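Grurnis: grasp-point labeling and replay tools

Version 5, updated 16th March. Maintained by the Zavent perception group.

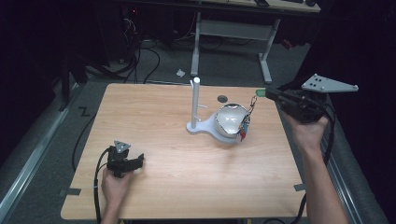 Figure 1. Tabletop recording with two hand-held grippers and a white stand with a bowl.

Grurnis reads recordings made with hand-held grippers, lines up the two gripper tracks in time and exports them for policy training. The current release holds 2341 recordings, stored at 1080 lines.

Usage
Run grurnis align first, then grurnis export. Settings are read from cuncombe.yaml in the working folder.

Known limits
Thin, hanging items such as cords and charms are often missed by the segmenter – check these labels by hand. Tracks with gaps longer than five samples are dropped on export.

License
Research use only. Please report faults through the Vasconcelos tracker.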